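Projects > Tabletop Manipulation > Papers > Section 4

We use cookies to remember your reading settings. Accept | Manage preferences

4. Collecting corrections while the arm is moving

So this is the section where I talk about the data, and I'll admit it's the part of the project I enjoyed most. Section 3 laid out the policy, which is small and pretty ordinary. What makes Nusell different from our earlier system (Brarner, for anyone who read the workshop version) is what we feed it. Brarner learned from full demonstrations. A person drove the arm from start to finish, we saved the run, and we moved on to the next one. Nusell learns from people interrupting.

4.1 How an episode goes

An operator sits at the desk with a headset mic and types one long-range goal, something like "put the colors in separate corners" or "make a line down the right side." The policy starts pushing. Whenever the operator doesn't like where things are headed, they say so, out loud, in whatever words come to them: "no, the other star," "a bit more toward me," "leave the yellows alone." We time-stamp the speech, transcribe it, and pair each remark with the 4 seconds of motion that come after it. We collected 200 episodes this way, and we didn't hand anybody a script or a word list. I really wanted the messy language, the half sentences and the changes of mind, and wow did we get it.

The arm only pushes. There's no grasping anywhere in this paper, and I think that was a good call even though I argued against it for most of January. Pushing makes you care about the order of moves. If a block is in the way you have to go around it or take it along with you, and a decent share of the corrections in our data are about exactly that.

4.2 Goals that stay vague

Our goal sentences are loose on purpose. "Group by color" doesn't say how tight a group is, or where it should be, or whether two groups can sit next to each other. We score a layout with a pairwise distance measure: for every pair of blocks that share a color, we take the gap between their centers and compare it with the gap to the closest block of some other color. It's a crude number, but it's cheap to compute and it doesn't punish the policy for picking a corner I wouldn't have picked.

The headline result is that Nusell, trained with corrections, reaches an acceptable layout in 70 percent of test episodes. The ones it misses tend to fail late. It gets most of the board into shape, then has to squeeze a last block in beside its partner and knocks the partner loose, and then it chases the pair back and forth until the clock runs out. I've watched way too many of these!

Same-color pairs can sit right beside another color and still count as grouped under our measure, as with the blue and green blocks in Figure 2.
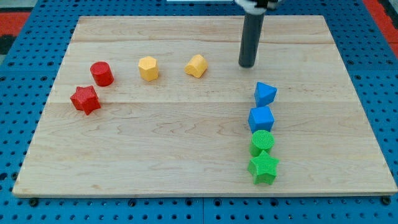
Figure 2. Color grouping on the wooden board, with the tip of the arm near the yellow pair.

Hayley Bloxham, reading a draft of this section, wrote in the margin that a person who asks for colors to be grouped probably wants some space between the groups too, and that our measure lets the policy off easy. "I'd want to see the score with a separation term," she added, "even if the number drops."

She has a point, and I went back and forth on it. We did try a separation term early on, using the scoring code from Pillai, and the trouble was picking its weight. Set it high and the policy flings everything to the edges. Set it low and it does nothing you can measure. For now we report the plain version and leave the weighted one to the appendix, where the drop she predicted does show up.

4.3 What the corrections teach

When we strip the spoken remarks out of training and keep only the motion, the policy still learns to push, and it still learns to push fairly straight. What it loses is the ability to back off. It commits to a block and keeps shoving. With the remarks left in, it'll pull away, circle around, and come in from the other side, and it does this in test episodes where the operator stays silent the whole time. I didn't expect that to carry over, and Section 5 looks at why it might.

Related items
Brarner: pushing from full demonstrations (workshop version)
Pillai: scoring code for tabletop layouts
Grikham: transcribing short spoken commands in a noisy lab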